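Melmont Play Foods
Product meeting – play kitchen and table sets
Minutes

Present: Nigel Furnival (chair), Poppy Furnival, Imogen Fothergill, Liam Pickering (minutes)
Apologies: Mervyn Bloxham, who sent comments by email
Meeting opened at 10:15 a.m.

1. Minutes of the last meeting

Accepted with one correction. Under item 4, "Flandik" should read "Sugden" in both places. Sugden supplies the cartons. Flandik supplies the plates and bowls.

2. Matters arising

The drawer labels for the sample cupboard have been printed but not put up. Liam will do this before the next meeting.

The replacement lids for the older tea set arrived and are the wrong size. Imogen is sending them back and has asked for a credit.

3. Kirnesora set – contents

Nigel went through the proposed contents for the Kirnesora set: plate, bowl, cup, sauce bottle, banana and the small fruit. He would like the list settled by October so that the carton can be drawn. The agreed starting point is the table as laid out in the sample room, with the bottle on the plate and the banana in the light blue bowl.

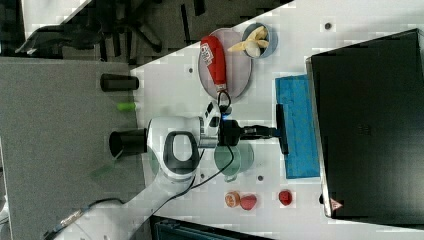
Poppy Furnival asked whether a set with a sauce bottle and no food to put sauce on would make sense to parents, and said she would rather see a burger or fries go in before any more fruit. Nigel said the burger was priced last year and pushed the set over its limit. Imogen said children put sauce on everything anyway and that the bottle was the first thing picked up at both nursery visits. It was agreed to keep the bottle and to ask for a new price on fries only.

Mervyn's email said he was happy with the plate but wanted a deeper bowl. Poppy does not agree – the current bowl stacks with the older set and a deeper one would not. Left open until Mervyn is back.

Action: Imogen to get a price for fries, same order size as the fruit.
Action: Poppy to send Mervyn the stacking measurements.

4. Quantities

First order proposed at 2000 sets. Liam pointed out that the last new table set sold 900 in its first season and that the rest sat in the warehouse through the spring. Nigel said that set went out late and missed the school orders. After some discussion the first order was left at 2000, with delivery split into two parts if Sugden will hold the second half of the cartons.

Cartons come in bundles of 50. The inner trays come in bundles of 55, and this has caused leftovers every time. Liam to ask again whether the trays can be bundled to match.

Action: Liam to speak to Sugden about both points.

5. Fruit
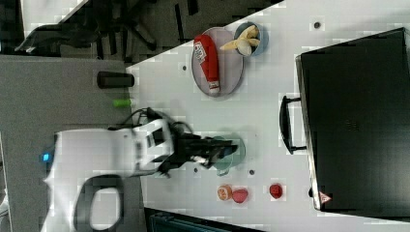 The question for this item was how much of the fruit should look ready to eat and how much should be whole. Imogen reported that the nurseries wanted both, as staff use the pieces to talk about what is inside things. She would keep the banana with its peel partly open and the orange with the cut face and segments showing, and leave the red fruit whole. Poppy said the round red one has been called both a tomato and an apple by people in this office and that the contents list has to say one or the other. Nigel asked for a stem or leaf to be drawn up for it. Liam noted that any change to the mold is charged separately, and Nigel said to get the figure before deciding.

Action: Imogen to request a drawing and a mold charge.

6. Sample room

Pieces are being put back in the wrong boxes. Poppy found two older cups in with the new ones and a bowl missing altogether. Everyone is asked to return pieces to the box they came from and to write in the book anything taken home or out on a visit. Imogen has the missing bowl in her car and will bring it in.

The sponge belongs with the washing-up set – it stays with that set for stock purposes.

7. Any other business

Poppy asked for the next nursery visit to be in the morning, as the last one ran into lunch. Agreed.

Next meeting: same room, 10:15 a.m., when Mervyn is back. Bowl depth to be first on the agenda.

Meeting closed at 11:40 a.m.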